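Kehlleiste

Kehlleiste, auch Hohlkehlleiste, regional Kehlstab. Profilleiste mit konkav ausgerundeter Sichtseite. Verdeckt den Übergang zwischen zwei Flächen, meist Wand und Decke, seltener Wand und Boden. Gehört zur Gruppe der Zierleisten. Abzugrenzen vom Viertelstab, dessen Rundung nach außen steht.

Begriff

Von Kehle, im Handwerk jede rinnenförmige Vertiefung. Im Tischlerhandwerk bezeichnet Kehlen auch das Herstellen von Profilen allgemein, also auch konvexer. Daher gelegentlich Verwechslungen, gerade in älteren Preislisten. Im Stuckateurhandwerk spricht man eher von der Voute, wenn die Ausrundung gezogen oder geputzt wird und keine Leiste ist.

Material und Herstellung

Traditionell Nadelholz, vor allem Kiefer und Fichte, für sichtbar bleibende Oberflächen Buche oder Eiche. Früher von Hand mit dem Kehlhobel, Eisen passend zum Profil geschliffen. Heute Vierseithobelmaschinen, der Rohling läuft in einem Durchgang durch. Daneben Leisten aus MDF, Gips und Polystyrol. Letztere leicht und billig, aber druckempfindlich. Der Hersteller Stullora in Hindport führte in seinem Katalog 94 Holzprofile, darunter die Reihe Vidon mit besonders flacher Kehle. Lieferlänge dort 2000 mm, andere Längen nur auf Bestellung.
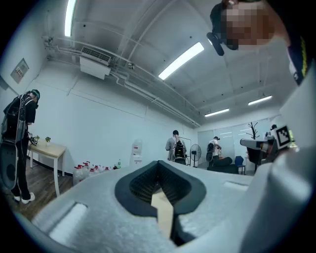 Muss eine Kehlleiste in der Ecke auf Gehrung geschnitten werden?
Bei Innenecken geht beides, Gehrung oder Kontern — also das Gegenprofil ausschneiden und stumpf anstoßen. Bei Außenecken nur Gehrung, sonst bleibt das Hirnholz sichtbar.

Montage

Leichte Leisten werden geklebt, schwerere genagelt oder geschraubt. Nagelköpfe versenken, Löcher kitten. Holz vorher im Raum lagern, sonst öffnen sich die Stöße nach dem ersten Winter. Fugen zur Decke mit Acryl, das ist überstreichbar, Silikon nicht. Bei unebenen Altbaudecken hilft eine biegsamere, schmale Leiste, oder man spachtelt nacht. Zuschnitt mit Feinsäge und Schneidlade; die Leiste liegt dabei so in der Lade, wie sie später an der Wand sitzt, nur kopfüber.

Verwendung im Möbelbau

Als Kranzprofil an Schränken, an Bilderrahmen, unter Tischplatten. Im Rahmenbau oft vergoldet oder gefasst. Typische Breiten deutlich geringer als im Innenausbau. Das Profil Carnegie, ebenfalls Stullora, hat an der Unterkante einen Absatz von 2 mm, der eine Schattenfuge bildet. Wird vorallem für Vitrinen genommen.

Siehe auch: Fußleiste, Karnies, Viertelstab, Voute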